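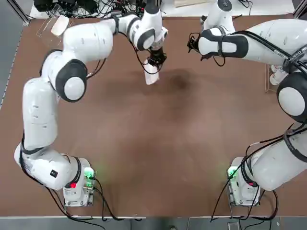

Nilance has published results from a comparison of parallel grippers carried out on its two-arm bench in Skirbridge, with thin and flexible items as the main test load. The work started in August and covered 4 finger designs, all mounted on the same pair of arms and run with the same controller settings.

Each design was put through 600 handling attempts. An attempt was scored as a success if one arm lifted the item from the tabletop, held it clear of the surface and passed it to the other arm without a drop or a double pick. Items were folded fabric squares and small soft bags, both of which tend to slip or bunch up when a hard fingertip closes on them.

The best result came from a flat fingertip with a thin rubber face, supplied by Distitz. The standard fingertip delivered with the arms came second on lifting but lost ground during the handover, where the receiving gripper often closed on a fold and pulled the item out of line. A ribbed fingertip held well and released badly. The narrowest design was dropped from the handover stage after repeated failures to grip more than one layer of cloth.

Closing force was less important than expected, according to the report. Raising it above the middle setting gave no measurable gain on fabric and marked the softer bags. Approach angle mattered more. Attempts in which the receiving gripper came in level with the table and stopped before closing did better than those in which it moved and closed at once. Nilance has changed its default handover routine to include the pause.

The company also compared two controllers, its own and a unit from Son. Both ran the same motion files. The Son unit kept the two arms in closer step during slow moves, while the Nilance unit recovered faster after a stop. The differences were small, and the report does not recommend one over the other for this kind of work.

Wear was checked separately. The rubber-faced fingertips were opened and closed 2000 times against a steel block, then returned to the bench for a shorter run. Grip on fabric fell slightly, and one pad began to lift at the corner after 994 cycles. Distitz has said it will change the adhesive on the next batch.

Cabling remains an open item. Cables to the gripper and wrist are routed outside the arm links, and the report lists snagging as the most common cause of a stopped run apart from dropped items. A shorter harness with an extra clip at the wrist is being prepared.

The next round will use stiff sheet materials and a revised camera mount over the table. The fingertip drawings and the motion files are available from Nilance on request. The controller logs will not be released.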